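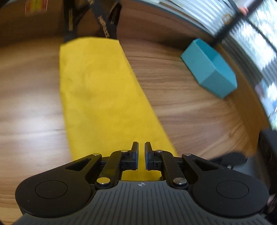
Figura 3. Paño amarillo extendido sobre mesa de madera.

3.2. Retención de humedad en paños de uso doméstico

El muestreo de Pronditz se cerró en octubre. Quedaron 467 paños válidos de los 762 repartidos; el resto no volvió, o volvió sin etiqueta, y sin etiqueta no hay forma de asignarlo a un hogar. Los hogares anotaban en una ficha tres cosas: días de uso, modo de lavado, lugar de secado. La tercera columna es la peor rellenada. Ya lo advertía Çetinkaya en el piloto y no se corrigió a tiempo.

Por tejido: algodón, viscosa y microfibra. Se descartó la bayeta de celulosa por su comportamiento al secar (encoge, se endurece, y la superficie medida deja de ser comparable). El color no se usó como variable. Tampoco el precio.

El procedimiento de pesada es el de la sección 2, sin cambios. Paño acondicionado en cámara, inmersión completa, escurrido a mano por el mismo operador, pesada inicial y luego una pesada cada 30 minutos hasta peso estable. Extendido en horizontal para toda la serie principal - doblado sólo en la submuestra de Ziltgate, que se discute aparte. El escurrido a mano es el punto débil, lo sabemos. Yordanov propuso rodillo; el rodillo disponible marcaba la microfibra y se abandonó.

Resultados. La microfibra pierde agua antes que el algodón en todas las condiciones ensayadas, lo cual era esperable. Menos esperable: la viscosa usada se comporta de forma distinta a la viscosa nueva, y la diferencia crece con los días de uso declarados. En los paños con más de 5 semanas de uso la curva se aplana pronto y queda una cola larga, de secado muy lento. Atribuimos la cola a residuos grasos y de detergente retenidos entre fibras, aunque no hicimos extracción y por tanto la atribución es provisional. El lavado a máquina reduce la cola pero no la elimina.

El efecto del doblado es mayor que el del tejido. Un paño de algodón doblado en cuatro tarda más que cualquier paño extendido de la serie, incluidos los mas viejos. Para la recomendación doméstica esto pesa más que la elección del material - y es gratis. Colgado de un grifo cuenta, a nuestros efectos, como doblado: las dos caras interiores se tocan y el aire no entra. Faltan datos de paños colgados en barra, que Lougher está recogiendo ahora en Thibodeau con la misma ficha (corregida).

Dos cautelas. Una, la temperatura de la sala. La climatización falló un lunes por la tarde y la tanda de ese día se repitió entera; las pesadas orginales se conservan pero no entran en el análisis. Dos, el uso declarado. La gente redondea. Hay una acumulación clara de respuestas en semanas enteras y en "un mes", así que los tramos cortos deben leerse con cuidado.

No medimos carga microbiana. Ahmadpour y Vasilakis lo hacen sobre una parte del mismo material, con siembra a partir de los paños ya pesados, y esos resultados irán en un trabajo separado. Lo que sigue (3.3) se limita al olor, valorado por panel, con la escala de Irik sin modificar.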